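6th July

Monday, and I slept through the alarm, so the whole day has had that feeling of running after a bus. Coffee was the last of the bag. I keep meaning to sign up for the thing Anoma gets, where they mail it to you, and then I look at the price and go back to the grocery store stuff.

Choir last night ran long again. Berwyn has decided we're doing the Văduva after all, all 16 pages of it, and in the original Romanian, and I could feel the altos stiffen when he passed it out. I love it already, I have to say! There's a place on the second page where the sopranos hang on one note and everybody underneath them slides down a half step at a time, and the first time we got through it without stopping I had goosebumps all the way down my arms. Then we tried it again and it was terrible. Sewwandi was laughing so hard she had to sit down.

The concert is in October, so there's time, but I know how we are in summer. Half the tenors vanish until school starts. We had 4 last night and one of them was humming.

Sumaiya gave me a ride home and we sat in the car outside my place until almost eleven talking about whether she should take the job in Sidstead. I said yes, then I said no, then I said yes again, so I was a big help. The money is better and her sister is there. But she'd have to quit choir, and she'd be giving up the apartment with the good windows, and she's finally got the tomatoes going on the balcony. She has to tell them by Friday. I want her to go and I also want her to stay ten minutes away from me forever — both of those are true and I told her only the first one. I think she knew.

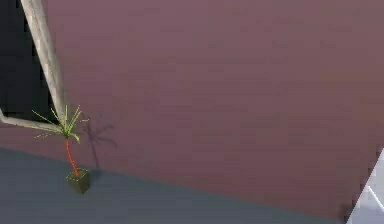
Work was fine. Slow. Everyone's still half on vacation from the holiday weekend and I answered emails from last Tuesday like they were fresh. Ate my lunch on the steps out back, leftover rice with an egg on it, and listened to the Văduva on my headphones with the score on my knees. A man walking his dog asked if I was studying for a test. I said sort of.

The problem is the Romanian. I can sing it if I don't think, but as soon as I look at the words I trip. Aldana says to write it out by sound, in big letters, and stick it on the fridge, and she speaks three languages so I'm inclined to listen to her. I did the first verse after dinner. It looks ridiculous. I sang it to the dishes four or five times and got stuck in the same place every time, the line with the two little words that sound the same to me and apparently don't sound the same at all.

Also called Mom. Her knee is better, she's walking to the mailbox and back, and she wants me to come up for the weekend of the church sale. The train is $63 each way now, which made me say a word I had to apologize for. I'll probably go. She's saving me a box of Grandma's sheet music she found in the hall closet, mostly hymns, she thinks, plus some dance tunes with the covers missing. She read me a few of the titles over the phone and then started humming one, and she couldn't remember how the middle went, and I couldn't either, and we both just hummed the beginning at each other for a while.

Things to do this week: return the library books (overdue, both of them), call the dentist, buy coffee, bring Anoma her casserole dish before she asks a third time. Learn verse two. Find my black folder, which I had in May and haven't laid eyes on since. I checked under the bed and found one sandal and a birthday card I never mailed.

Sumaiya just texted. She's made a list, pros and cons, and there's a tomato drawn next to the cons. I'm going to call her back instead of going to bed.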